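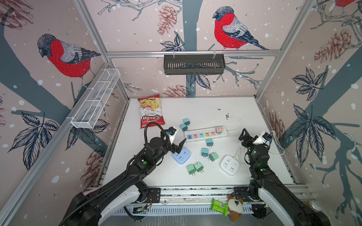
The plug adapter task, both arms over the bench.

Careers > Contract and casual > Robot fault reviewer

Fault reviewer, two-arm workcells (contract, April start)

Jeltstead is looking for one person to find out why our plug task keeps going wrong. We have been told three times that it's fixed. We don't believe it, and we'd like to hire somebody who won't either.

The job the arms do is simple enough: pick up a plug adapter, line up the prongs, push it into a socket on the power strip. In the last block of 700 attempts the arms logged 30 faults. Most were dropped adapters, and we can live with those. What we can't live with is the gripper that kept pushing after the stop was pressed. The supplier's report calls this "a brief release delay". Our own log has one at 220 milliseconds and another that nobody wrote down properly, and the report doesn't mention either.

The software vendor, Pristureo, blames the wrist camera. The people who set up the cell blame Pristureo. You would be reading both sets of logs and telling us which story holds up, if either does.

What you'd be doing
- going through the fault records, some 15 hours a week
- repeating the stop test with the strip isolated from the mains, arms at low speed
- checking where the cables sit and whether an arm can snag one
- writing it up in plain words, including the parts that make us look bad

What we want
- hands-on time with robot arms or other machinery that can hurt people
- a working knowledge of lockout and emergency stop circuits
- comfort with saying "I don't know yet" in a meeting

A degree is fine but won't get you the job. Neither will a certificate from a two-day course. If your covering letter says automation is safer by default, please tell us what you're basing that on.

Hours are flexible, though stop tests are run before 4 pm — two people on site, every time. The cell stays on restricted use until your report is in.

Send a résumé and one page about a fault you traced to its real cause.

Contact Jeltstead Careers | © Jeltstead | Back to top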